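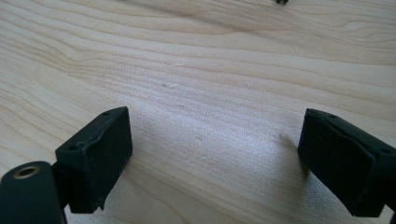 De longues lignes qui ondulent sur le bois clair d'une table.

Les vagues cachées dans la table

Tu as déjà posé ta joue sur une table en bois ? Moi oui, souvent, surtout en CE2 quand la dictée durait trop longtemps. Et quand on a l'œil tout près du bois, on voit des choses qu'on ne remarque jamais en mangeant ses pâtes : des lignes, des courbes, des vagues, parfois des dessins qui ressemblent à une carte de montagne.

Ces lignes ont un nom. On les appelle le veinage, ou tout simplement les veines du bois. Attention, il n'y a pas de sang dedans, hein ! Mais quand l'arbre était vivant, il y avait bien un liquide qui circulait dans le bois, et ça s'appelle la sève. Alors le mot « veine » n'est pas si mal choisi.

D'où viennent les lignes ?

Pour comprendre, il faut retourner dans la forêt. Un arbre grandit en hauteur, ça tout le monde le sait, mais il grossit aussi. Chaque année, juste sous l'écorce, il fabrique une nouvelle couche de bois tout autour de lui, comme si tu enfilais un pull, puis un autre par-dessus, puis encore un autre, sans jamais enlever les premiers. (J'ai essayé avec mes pulls. Au septième, je ne pouvais plus plier les bras.)

Au printemps, l'arbre a beaucoup d'eau et de lumière, il pousse vite, et chez beaucoup d'arbres de nos régions ce bois-là est plutôt clair. En été, il ralentit et fabrique un bois plus serré, souvent plus foncé. En janvier, il ne grossit plus du tout, il se repose. Et au printemps suivant, c'est reparti ! Une bande claire plus une bande foncée, ça fait une année. Si on coupe le tronc en travers, comme un saucisson, on voit des ronds les uns dans les autres. Ce sont les cernes.

Mon amie Oratile Sithole est menuisière dans un atelier qui s'appelle Brukden, et elle garde près de la porte une rondelle de tronc grande comme une assiette. Je me suis assis par terre avec et j'ai suivi les cernes avec une épingle : 19. Cet arbre a donc passé 19 printemps dehors avant de finir à côté des manteaux. Je me suis trompé deux fois en route et j'ai dû recommencer depuis le milieu, alors si tu essaies, mets un petit point de crayon tous les cinq cernes.

Mais alors, pourquoi des vagues et pas des ronds ?

Bonne question, je l'ai posée aussi ! Une planche, on ne la coupe pas comme un saucisson. On la coupe dans la longueur du tronc. La scie traverse toutes les couches de l'arbre (tous les pulls, si tu préfères) et, sur la planche, on voit seulement l'endroit où chaque couche a été tranchée.

Si le tronc est bien droit et que la scie passe par le milieu, on obtient des lignes presque droites, comme sur un cahier. Si la scie passe plus près du bord, les couches sont coupées de biais, et là apparaissent de grandes courbes, des arcs, des pointes arrondies. Et comme un arbre n'est jamais parfaitement droit, qu'il a des bosses, qu'il penche un peu pour chercher la lumière, les lignes se mettent à onduler. Regarde le haut de la photo : les bandes y sont plus foncées et elles tournent presque comme les courbes de niveau sur une carte de randonnée.

Oratile m'a montré ça avec un oignon. Coupe un oignon en travers, tu as des ronds. Coupe-le dans l'autre sens, tu as des arcs. C'est le même oignon ! (Demande à un adulte de tenir le couteau, et prépare un mouchoir.)

Et les couleurs ?

Quand on dit « couleur bois », on pense à marron. Prends le temps de bien regarder, pourtant. Un bois clair peut être crème, avec un peu de jaune et même un tout petit peu de rose. Ça dépend de l'espèce de l'arbre, de la partie du tronc, et aussi de l'âge de la planche. La lumière du soleil change la couleur du bois avec le temps. Si un vase est resté des années au même endroit sur un meuble, soulève-le : il y a peut-être un rond d'une autre teinte dessous. Chez ma grand-mère il y en a un, et on ne peut plus bouger le vase sans que ça se voie.

Il y a aussi la lumière du moment. Quand elle tombe en plein sur la table, le bois paraît plus pâle et les lignes s'effacent un peu, comme dans une brume. Déplace ta tête et elles reviennent. J'adore faire ça au petit déjeuner, ma famille un peu moins.

À toi de jouer : attrape les vagues !

Il te faut une feuille de papier fin, un crayon gras ou un pastel à la cire, et une planche en bois brut ou une vieille planche à découper bien sèche. Demande la permission avant, surtout si c'est la table du salon.

Pose la feuille sur le bois et tiens-la fermement, ou colle les coins avec un peu de ruban adhésif. Couche ton crayon sur le côté et frotte doucement, toujours dans le même sens. Si le bois a un peu de relief, les lignes apparaissent toutes seules sur le papier ! Sur une table très lisse ou vernie, ça ne marche pas bien. Dans ce cas, pose du papier calque et recopie les courbes à la main, c'est plus long mais très reposant.

Ensuite, transforme ton dessin. Moi, dans mes vagues, j'ai trouvé une baleine, que j'ai appelée Yap, et une île avec un volcan au milieu. L'île s'appelle Rokilum. J'ai ajouté un port, deux bateaux et une boulangerie.

Petits mots à retenir

Le cerne : l'anneau de bois que l'arbre fabrique en une année.
La sève : le liquide qui circule dans l'arbre et qui transporte l'eau et la nourriture.
Le veinage : le dessin que font les lignes sur une planche.
Le nœud : l'endroit où une branche partait du tronc. Les lignes le contournent, comme l'eau d'une rivière autour d'un caillou.

La prochaine fois, je te parlerai des nœuds, et de pourquoi certains finissent par tomber en laissant un trou dans la planche.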